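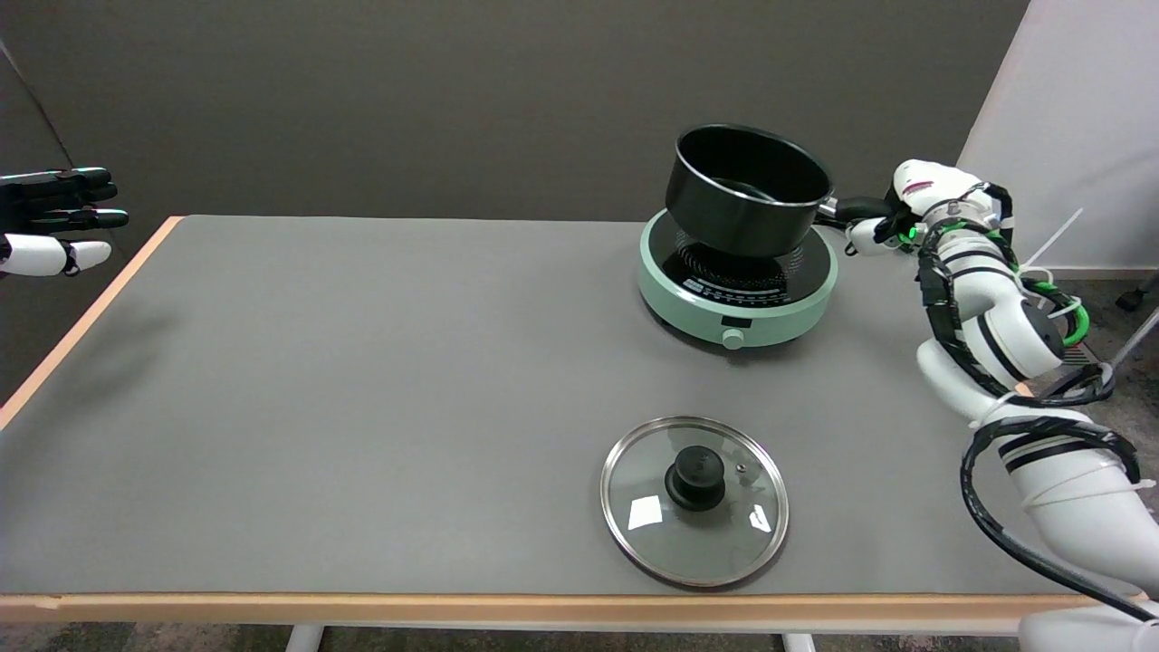
By the Food Desk
November 14, 2020
Filed under: Features, Home Cooking

The Soup That Holds a Town Together

The first bowl I had in Tarnport was handed to me through a bakery window, in the rain, by a woman who didn't ask whether I wanted one. It was split pea, thick enough to stand a spoon in, with a puddle of browned butter on top and a heel of rye bread balanced across the rim. I ate it under the awning with my hood up. By the time I got to the bottom I had decided to stay another night.

That was three winters ago, and I have been back every cold season, always for the soup. I should explain that Tarnport people don't think of it as a specialty. Ask at the ferry office where to get a good bowl and they look at you as if you'd asked where to find some air. Everybody makes it. Everybody's mother made it better. There is no official recipe, no festival, no sign at the edge of town with a ladle on it, and I hope there never is.

What there is, is an argument, and it's a wonderful one. It begins with the peas. Families from the hill side of town soak them overnight in cold water and pour the water off in the morning. Families from the harbor side don't soak at all, and will tell you with real feeling that soaking washes the taste down the drain. I have cooked it both ways, many times over, and the soaked version is smoother and a little sweeter while the unsoaked one has more of that deep, earthy, almost chestnut flavor. I love them both. I have learned not to say so in Tarnport, where it is taken as a sign of weak character.

Then comes the smoke. A harbor pot gets a piece of smoked fish skin, tied up in cloth and pulled out before serving. A hill pot gets a ham bone. And there is a third camp, mostly younger cooks, who use neither and get their smoke from onions, charred black on the cut side and dropped in whole. I was ready to be snooty about the onions. Then I tried it at a lunch counter called Sirlow, four stools and a hot plate near the old net sheds, and had to go back the next day to make sure I hadn't imagined it. The onions melt down to almost nothing, and the broth picks up a bitter edge that makes the peas taste greener. I ordered a second bowl and then, I'm not ashamed to say, took a third one home in a jar.

How old is all this? The town likes the year 1533, which is the date carved over the door of the grain store, and people will cheerfully tell you the soup is exactly that age. I spent a happy afternoon in the reading room above the library looking for proof and came away with very little. There are lists of dried peas bought for ships, there is a complaint about the price of butter, and there is one cook's household book, undated, with a page so stained that it must have been the one she used most. The page says to boil the peas "until they forget themselves." I copied that onto the inside cover of my notebook and I think of it every time I lift a lid.

It's better advice than it sounds. Most of the disappointing pea soup I have eaten in my life was simply not cooked long enough. The peas were soft, yes, but they were still peas. You want to keep going until the whole thing slumps and starts to blip like mud – two hours at the very least, and longer if the peas have been sitting in the cupboard since last year. Salt goes in late. So does anything sour. In Tarnport the sour thing is usually a spoonful of brine from the pickle jar, and it wakes the bowl up like somebody opening a window.

The butter deserves its own paragraph! You brown it separately, in a small pan, and you take it further than feels safe. The foam goes down, the specks at the bottom turn the color of hazelnuts, and the kitchen smells so good that people wander in from other rooms. Pour it over each bowl at the table so it crackles. A cook at Plikau, the bakery with the window, adds caraway seeds to the butter in the last few seconds, and now I can't make it any other way.

With a population of 4000, Tarnport is small enough that the soup travels. People leave it on one another's steps. When the ferry was out of service for most of last December, a pot went down to the dock crew each noon from a different street, and I'm told the hill side and the harbor side got quite competitive about it. This year the counters have been closed for long stretches and the bakery has been serving only through that window, so more of it than ever is moving around on foot, in jars wrapped in dish towels. A friend there mailed me a bag of dried peas in October with no note. I knew what it was for.

If you head inland on the old road you reach Dauda, 13 miles off, and the soup changes completely. The peas are yellow, the butter disappears, and in its place comes a spoonful of sour cream with raw chopped onion. It's lighter and sharper, and they serve it with potatoes in the skin, on the side, so you can drop them in or not. Dauda cooks regard the Tarnport version as heavy. Tarnport cooks regard the Dauda version as something for invalids. I have eaten the two on the same day, with a long walk in between, and recommend it to anyone with a sturdy coat.

For cooking it at home, use what you have. A heavy pot is nice but a plain saucepan does the job if you stir more toward the end, when the bottom likes to catch. A pound of split peas, two quarts of water, two onions cut in half and charred hard in a dry pan, a bay leaf, a carrot if you want sweetness. Bring it up, skim off the foam, turn it low, and put the lid on crooked. Stir when you walk past. When it has collapsed, fish out the bay leaf, break up whatever is left of the onion, salt it properly and add a spoonful of pickle brine. Taste, and then most likely add another.

It will set like concrete overnight. Thin it with water the next morning, warm it slowly and salt it again. Second-day soup is what people in Tarnport really mean when they talk about soup, and several cooks I met make it a day ahead and won't touch it before then. A few go further and fry the cold leftovers in slices, in plenty of butter, until there's a crust on both sides. I had that for breakfast at Plikau with a fried egg on top, standing up, with the bread still too hot to cut.

Rye is the right bread. It should be dense and a bit sour, and it's better stale than fresh, so that it holds up when you drag it through the last of the butter.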